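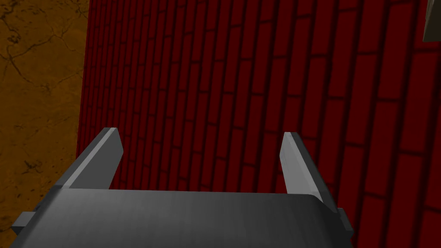

Wrist camera in sim doesn't match the real cell - fingers too far apart in view?

Posted by Danish Marwat in Cell Setup and Maintenance

We have one small arm with a parallel gripper and a camera mounted behind it on the wrist. I am setting up a simulated copy of the cell so we can test grasp routines without stopping the real one. The wrist view from the sim is at the top of this post, fingers open. Brick and cracked brown textures are on the surfaces.

My problem is the gripper. On the real arm the body takes up a thin strip along the bottom of the picture. In the sim it stretches across most of the lower edge and the fingers lean in toward each other at the tips. I have checked the finger model and it is the right length. The open width in the config is also right. When I close the gripper in sim the fingers meet where they should, 10 mm past the tool point.

The second thing is that our grasp check fails in sim nearly every time. It crops a box between the fingers and decides whether something is there. It reports "part present" when the gripper is open and has nothing in it. On the real cell it has run for 2,000 cycles with hardly a false reading.

The vision software is Lornelix, if that matters. Which should I change first, the camera position or the field of view? I would like to have this running by Wednesday.

Razia Sandhu

Change neither until you have compared them against the real camera. Position and field of view can look alike in the picture, and if you adjust both by eye you will end up with a view that looks right at one distance and is wrong everywhere else.

This is the order I use on our cell:

Get the real camera's calibration file. You want the focal length in pixels and the image size. Work out the vertical field of view from those two numbers. Many simulators ask for vertical and many lens sheets list horizontal or diagonal, so check which one yours wants. I have made that mistake more than once.

Put that number in the sim and leave it alone from then on.

Next, do the mount. Measure from the tool flange to the front of the lens on the real bracket. Use calipers, and write down which way you measured. Then check where the sim puts the camera origin. Ours was at the back of the housing, which moved the view 50 mm toward the wrist and changed how much of the gripper we could see.

Set the tilt last. Drive both arms to the same joint angles, open both grippers fully, and save a picture from each. Lay one over the other at half transparency. The fingertips are good marks to line up on because yours have square ends. The side tabs on the body are useful too, one at each end, as long as the real gripper has them in the same place.

The lean in the fingers does not worry me. Straight fingers seen from just behind and above will often look like that. If the real picture shows them much closer to parallel, your field of view is the likely cause.

On the grasp check, I would look at the background. You have a dark red brick pattern filling the whole gap between the fingers. If your check counts edges inside the crop, every mortar line is an edge. What is the real table made of?

Cauã Sales

just turn the textures off. plain gray on everything. worked for me

Dagmar Oravec

Razia's order is good and I would follow it. I want to add something on the textures, because I don't fully agree with switching them off for good.

Plain gray is fine for finding out whether the background is the cause. Run your check with the gripper open over gray, then over brick. If it passes on gray and fails on brick, you know the check depends on a clean table. It will also fail on the real cell the day somebody leaves a printed sheet under the arm. So turn the brick back on afterwards and fix the check.

What we did was stop relying on the picture alone. We read the finger position after the close command. If the fingers stop short of fully closed, there is a part. The camera crop only confirms it. We also mask out the finger pixels, because the light edge along a finger can be picked up as a part when it falls inside the crop.

One more item for the real arm. Check the bracket screws before you measure anything. Ours had loosened and the camera had dropped a little, so the first calibration was wasted. We now look at them every 325 hours along with the finger pads.

Danish Marwat

Thanks all. The lens sheet number was horizontal and I had typed it into the vertical box. With that corrected the body is down to a strip and the fingers line up to within a few pixels. The real table is a plain matte mat, so the check had never seen a pattern before. It passes on gray and fails on brick, as Dagmar expected. I am adding the finger position reading now. The bracket screws were tight.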